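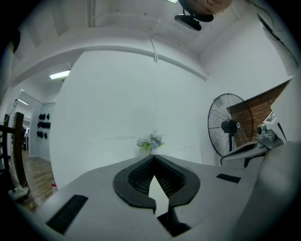

Chapter 7

Teaching by Hand: Grippers, Demonstrations and Your First Pick

In this chapter you will:

Learn to use a hand-held gripper to record a demonstration
Plan a simple picking task and write it down so a partner can repeat it
Sort good recordings from bad ones
Get your team ready for the Chapter 8 project

Words to watch for: demonstration, episode, fisheye lens, grip pad, wrist view, reset

The day I couldn't pick up a sponge

My first year running the robotics club at Jamesthorpe, I was pretty sure I knew how to pick things up. I'd been doing it since I was a baby! Then one of my Grade 11 students, Fadi Issa, handed me our new hand-held gripper and asked me to move a kitchen sponge from one end of the bench to the other. I squeezed the handle, missed, squeezed again, bumped the sponge onto the floor and then stepped on it. Fadi wrote "episode 1, teacher" in the logbook and drew a little sad sponge next to it. I still have that page.

What got me was how much my hand normally does without asking me. When you reach for a mug you've already shaped your fingers before you get there. You slow down at the end. You feel the handle and shift a bit. Take away your fingers and swap in two stiff ones with rubbery pads, and all of that has to be done on purpose.

That's a good place to start this chapter, because up to now we've told our machines what to do by typing. In Chapters 5 and 6 you wrote out positions one by one (and I know some of you are still sore about the stacking exercise). Now we're going to try something different and show the robot what we want. You'll hold the gripper yourself, do the job, and let the camera record it. Later on, a program will look through lots of those recordings and try to work out what to do when it meets the same job on its own.

Seeing from the wrist

The camera on a hand-held gripper has a very wide lens, called a fisheye. If you've only ever used your phone camera, the picture will look strange at first. Straight things come out curved. Ceiling beams turn into arches, a table edge bends like a banana, and something right next to the lens looks enormous while a chair across the room shrinks to nearly nothing. You get used to it in a lesson or two.

We put up with the bending for the sake of how much fits in. A narrow lens close to the fingers would show you the object and nothing around it. With the fisheye you get the fingers, the object, the table, and usually a good chunk of the room as well. The learning program needs the fingers in there. It has to see where they are compared with the thing they're meant to grab.

It does mean that whatever is in your room ends up in your recordings. My colleague Þórarinn Brynjólfsdóttir teaches this same unit at Matheson, and she makes her students hold the gripper still at the start of a session and look through the camera before anybody grabs anything. She calls it saying hello to the room. Where are the lights? What's on the walls? Is a fan running that might blow your paper cup over? I thought it was a bit much until I tried it with my own class, and now I do it too.

One recording, one episode

A single recording of the job, from start to finish, is called an episode. For us an episode goes like this. You start with the gripper open and away from the object. You move in, close, lift, carry, set down, open, and back away. Then you stop recording. Putting everything back for the next go is called the reset, and it doesn't belong in the episode.

Students forget about that last bit constantly. In our first big collection, the February before last, we ended up with 182 episodes over several lunch hours, and I was thrilled until we watched them. In 17 of them you could see somebody's hand come in and shove the object back to its starting spot while the recording was still going. Think about what a program would learn from that! We threw those ones out and Fadi made a sign for the bench that said STOP, THEN RESET, in letters you could read from the hallway.

How many episodes do you need? It depends on the job. For a plain pick and place with one object in more or less the same spot, a small class set can get you something to look at. If you want the object to turn up anywhere on the table, in any direction, you need a lot more. The Gerkamo team, who we met at the regionals, told us they had 3000 by the end of their season. They also told us they were very tired of looking at coloured blocks.

Going at the right speed

Beginners tend to go wrong one of two ways. Some go far too fast, because they're used to their own hands, and the recording is a blur. Others creep along and stop every few centimetres to think, and then the program learns to stop and think too, except it isn't thinking about anything. Aim for the speed you'd use to move a full glass of water. Steady, with no long pauses.

If you fumble, finish or scrap it. Don't stop halfway, laugh, and carry on (I say this as somebody who has done it plenty).

Try it: Activity 7.1, the dry run

You'll need a partner, a gripper, one soft object, and two strips of masking tape. We use Titex foam cubes in our room but a rolled-up sock is fine.

1. Stick down one strip of tape for the start and one for the finish.
2. Write your task in a single sentence. "Move the sock from the near tape to the far tape" is plenty.
3. With the recording off, do the job five times while your partner watches the pads.
4. Swap places, hand over your sentence, and say nothing else.
5. Compare notes. Did your partner come in from the same side as you? Grab the same part of the sock?

Save your sentence and your notes from step 5. You'll want both in Section 7.1, where we turn the camera on and record your first ten episodes.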